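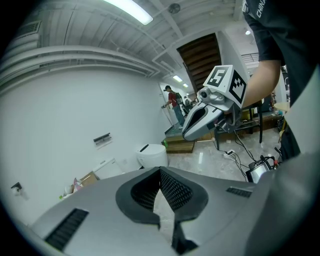
Skaria, 11/02/2019

So this is the back room at Nurmi, and I have now spent a whole Monday in it and I have opinions. It's so WHITE. White walls, white ceiling, and that shiny light gray floor that looks like marble (I keep calling it marble and I have no idea if it is). I came in with a coffee this morning and walked like I was on ice the entire way, because the last thing I wanted was to be the person who christened it.

I do like the pipes though! There's a whole bundle of them running high up along the wall, all the way to the back corner by the doorway, and they're white too, so for the first hour I didn't even notice them. Now I can't stop looking. I'd wanted to hang a shelf on that side and I spent half my lunch working out how low it would have to go. Too low, I think. I'd hit my head on it by Wednesday. Maybe hooks. Maybe just a plant on the floor, a big one, something with floppy leaves that doesn't mind bright light.

The echo is the part I wasn't ready for. I sneezed and it came back to me. I've asked for a rug, and I found one on the Zonport site that I love, a dark green thing, but it's 200 dollars and I'm pretty sure the answer will be the brown one that's been rolled up in the hall since before Christmas. Also looked at those Siltent felt panels for the walls. They come in packs of 3 and you'd need a lot of packs. Closed that tab.

Mopped before I left, which took forever. Shiny floors show everything, every heel mark and every drip, and if you use too much soap it dries in these cloudy swirls and you have to go back over it with plain water. I went over it two times and the stretch by the doorway still has a smear you can only see if you crouch down. I crouched down. I should not have crouched down.

What else. My shoulders hurt from carrying boxes. I forgot to eat the second half of my sandwich and it's still in my bag, so that'll be nice tomorrow. I did stand on a chair and hold my hand up to the vent near the ceiling to see if it was blowing, and I couldn't tell, and then I felt silly and got down. My feet were cold all day so I'm bringing the thick socks.

They want everything settled in there by March. Seems like plenty of time tonight, but I said the same thing about the kitchen at home and we ate off paper plates for two months. Tomorrow: socks, hooks, a bucket that doesn't leak, and ask again about the green rug.

Back to top | Contact | All entries © the author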